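ロボットは洗たく物をたためるか

読みもの 小学校高学年から

工場では、ロボットが自動車の部品を溶接し、箱を積み上げている。では、家の洗たく物をたたむ仕事はどうか。答えは「条件がそろえばできるが、人間のように何でもたためるわけではない」である。

金属の部品は、持ち上げても形が変わらない。機械は部品の位置と向きを調べ、決められた場所をつかめばよい。布はちがう。一か所を引くと、はなれた場所にもしわができる。同じTシャツでも、置くたびに形が変わる。このように力を加えると形が変わりやすい物を「柔軟物(じゅうなんぶつ)」とよぶ。

たたむ作業は、次の動作に分けられる。まず布のはしを見つける。次にはしをつまむ。持ち上げて、折る位置まで運び、放す。人間は指先の感覚を使って、布を一枚だけつまんだか、二枚いっしょにつまんだかを区別できる。カメラだけにたよる機械には、この区別がむずかしい。
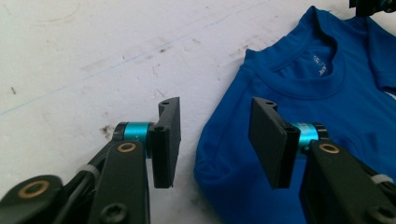 機械の手のしくみ

青いTシャツの手前で向かい合っている二本の黒い部分が、手の「指」にあたる。先には平らな板がついている。このような、物をつかむための手を「グリッパー」という。ロボットのうでにつける物のほか、人が手に持って使う物もある。

平らな指は、箱やびんのように厚みのある物をはさむのに向いている。台の上に広げた布は、うすくて、台との間にすき間がほとんどない。指をおろす位置が高すぎると布にとどかず、低すぎると台にぶつかる。そのため、しわや折れ目でうき上がった部分をさがしてつまむ方法がよく使われる。

どのくらい成功するのか

Tシャツたたみの実験装置「Fameo」の場合を見てみよう。Drenham研究室では、えりを上にして台に広げたTシャツを使い、77回の試験を行った。きちんとたためたのは68回である。残りの9回では、そでがずれたり、布が指からすべり落ちたりした。

この結果には条件がある。布はあらかじめ人が広げておいた。かごの中で丸まった服や、裏返しの服は試験にふくまれていない。くつ下を左右そろえる作業も別の課題である。

動きの教え方

命令を一つずつ書く方法では、布の形の変化をすべて書ききれない。そこで、人が行った作業を大量に記録し、コンピューターに学習させる方法が研究されている。「この形に見えたら、次はこう動く」という関係を、多くの記録から求める。色や生地のちがう服を加えると、初めて見る服にも対応しやすくなる。

店や家での使い道

同じ大きさのタオルが続けて流れてくる洗たく工場では、たたむ機械がすでに働いている。家では服の種類も置き方も毎回ちがい、近くに人やペットもいる。安全に止まるしくみや、作業の速さも必要になる。今のところ、家の洗たく物を最初から最後まで機械だけにまかせるのはむずかしい。

ことばの説明
柔軟物:布やひもなど、力を加えると形が変わりやすい物。
グリッパー:物をつかむための機械の手。

調べてみよう
Tシャツを平らな机に広げ、二本の指だけで半分に折ってみよう。どこをつまむとしわが少ないか、ノートに記録する。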